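# Grata Folding Table, Model 1126

A table for people who have a kitchen the size of a closet and friends who don't seem to have noticed.

The Grata folds flat, slides behind a door or a couch, and opens into a dining table that seats four adults, or six adults who like each other. It weighs 21 pounds. One person can carry it down a flight of stairs, although that person will still announce it to the whole house.

## Why we made it

Selorm Quartey drew the first version after a dinner where the card table gave up between the soup and everything else. The soup stayed with the rug for years. The design brief, in full, was "like that, but with legs that mean it."

The prototype was called the Zeta and had a single center leg. It was beautiful, and it tipped over if you leaned on it to make a point. We still have it in the shop, holding up a fern.

## What it does

- **Legs that lock.** Each leg clicks into place. If you don't hear the click, do it again. Setting a hot casserole on it is a poor way of checking.
- **One latch.** It's on the short side, under the edge, and it works left-handed too.
- **Adjustable feet.** Turn them until the wobble stops. They cover most old floors, and if yours is worse than that, please write to us with pictures.
- **Rounded corners.** We measured them against Selorm's hip, which has strong feelings about the old ones.

We opened and closed one table over 4000 times before putting the hinge into production. The hinge was fine. The radio station we had on while we did it is no longer welcome in the building.

## Living with it

The top is sealed birch and will put up with coffee, homework, and a moderate amount of wine. It won't put up with bleach, scouring pads, or being left on the balcony all winter as "kind of a plant stand."

Most owners leave the top bare for a month or so and then throw a cloth over it for good. We spent weeks on that finish, but fine. Any cloth will do as long as it doesn't hang low enough to catch the latch. Wipe-clean ones are easiest if fruit, kids, or gravy are regular visitors.
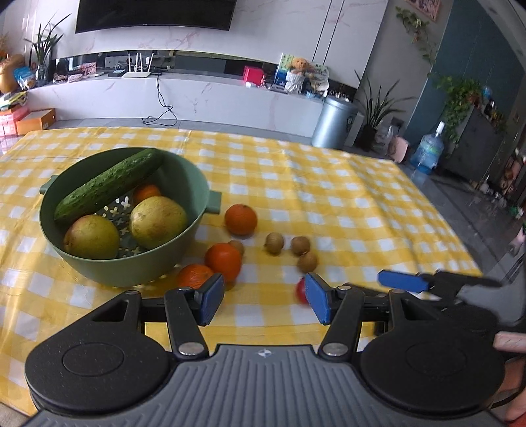
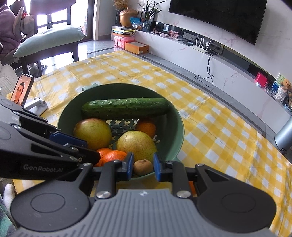
Folded, the Grata stands on its long edge and stays there. If you have a cat who disagrees, use the wall strap that comes in the box. The strap needs one screw, and the screw needs a stud, so don't trust it to drywall alone.

Please don't stand on the table to change a light bulb. We know you will. Please at least don't do it on the fold.

## In the box

- One table, fully assembled
- Wall strap and screw
- Four spare foot pads, for the ones that will end up under the refrigerator
- A care card, which you'll lose, so the same text is on the underside of the top

## Finishes

Plain birch, or birch with gray legs. We offered a dark green for a while. It looked wonderful in our shop and like a pool table everywhere else.

## Goes with

The **Were** stacking stool is the right height for the Grata and hangs from the same wall strap. Two fit comfortably on each long side. A bench would look nicer, but then somebody always has to ask three people to stand up so they can get to the bathroom.

## Guarantee and repairs

Hinges and legs are covered for six years. Send the table back to Lirnevora or, if you're handy, ask for the part and we'll mail it with a drawing. The drawings are Selorm's own. They're accurate, and the little person holding the screwdriver looks worried in every one of them.

Scratches aren't covered. Neither is soup.

*Page last updated 2025-08-17. Tables ordered now in plain birch ship in August; gray legs take longer, as the paint likes to be left alone.*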